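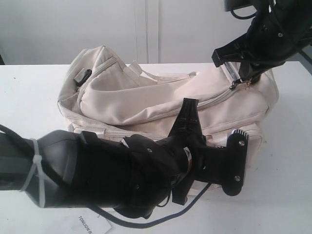

トップ > よみもの > かたちと算数

タグ:小学校3年生から/もよう/タイル

床のタイルは、なぜすきまなくならぶの?

おふろ場や駅の床を、じっと見たことはありますか? ぼくはあります。見すぎて電車に乗りおくれたこともあります(ほんとうに見すぎでした)。四角いタイルがびっしりならんで、すきまがひとつもない。あれ、気持ちいいですよね!

では、四角ではなくて、ほかの形ではどうでしょう。ぜんぶの辺の長さと、ぜんぶの角の大きさが同じ形を「正多角形」といいます。このなかで、一種類だけを使って床をぴったりうめられるのは、正三角形、正方形、正六角形の三つだけなんです。

えっ、正五角形はだめなの? と思った人、ぼくも子どものころ同じことを思って、画用紙で正五角形をたくさん切りました。ならべてみると、三まいまではなかよくくっつくのに、そのとなりに細いすきまができます。四まい目をおしこもうとすると、今度は重なってしまう。くやしくて、のりでむりやりはったら、紙がぼこっともりあがりました。

ひみつは、角があつまる点にあります。ひとつの点のまわりをぐるっと一周すると360度です。正方形の角は90度だから、四まいでちょうど360度。正三角形は60度なので六まい、正六角形は120度なので三まいです。ところが正五角形の角は108度。三まいで324度、四まいで432度になって、ぴったりにならないんですね。

さて、ここからがぼくのすきな話です。形を二種類使ってもいいことにすると、できるもようがぐんとふえます。たとえば正八角形と正方形。正八角形の角は135度で、二つで270度、そこに正方形の90度をたすと……はい、360度!

トリルケムサイドという町の古い市場には、この八角形と四角形の床があります。タイルをはったのはウェケサ・ランガットさんという職人さんで、八角形を523まい、ぜんぶ手でやいたそうです。ぼくが行ったときは魚屋さんの前がいちばんきれいに残っていて、しゃがんで見ていたら、おまけに小さいイカをもらいました。

みんなもやってみましょう。あつめの紙で正方形の型をひとつ作ります。左の辺から好きな形をチョキンと切りとって、そのまままっすぐ右の辺へすべらせて、テープではります。上下も同じように。くるっと回したり、うら返したりしないでくださいね。できた型を紙にあてて、えんぴつでなぞって、となりにずらして、またなぞる。どんなにへんな形でも、ちゃんとすきまなくならびます! ぼくのは、ねぐせのついたアヒルになりました。

2019年11月8日

新しいよみもの
・雪のけっしょうを紙で切ろう(2月の工作)
・おりがみ一まいで正三角形
・メビウスの輪をはさみで切ると?
・音楽のなかの算数 リズムをならべる
・まんげきょうのかがみは何まい?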